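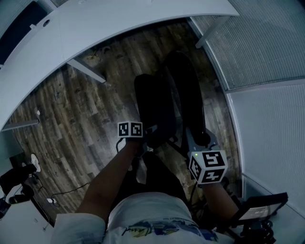
Hi, and welcome to Skallevus! I'm the one who answers the emails, orders the filament and (mostly) sweeps up. We're a small shared workshop for people who build robots and robot parts in their spare time, and we've been at it for 7 years now, the first 2 of them in my garage in Gratdale.

What do we do all day? Right now it's nearly all grippers. Our house project is called Drinura, a pair of hand-held grippers you carry around and use on ordinary things, so a robot arm can learn the same moves later on. We're on our 411th print of the finger, if you go by the log on the shared drive, and I still want to change the hook.

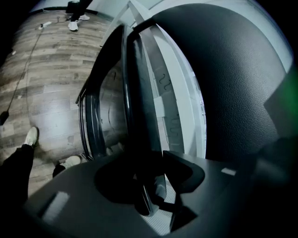 Furniture is my favorite thing to practice on, because a chair rolls off the second you get it wrong. Boxes are easy. Chairs make you think about where the pads go, how hard to squeeze and what your other hand is up to – and you feel it in your shoulders by lunchtime!

Members get a key, a shelf and the run of the printers. Our control boards come from Nguyen-Tran, a little shop that puts up with my late-night questions, and the parts bin had 1,447 items in it when we did inventory in April (a lot of those are M3 screws, I'll admit).

You don't need to be an engineer. I wasn't – I fixed sewing machines before this. If you've got a half-built thing on your kitchen table, bring it over. Evenings are best, after 7, and the side door is the one that opens.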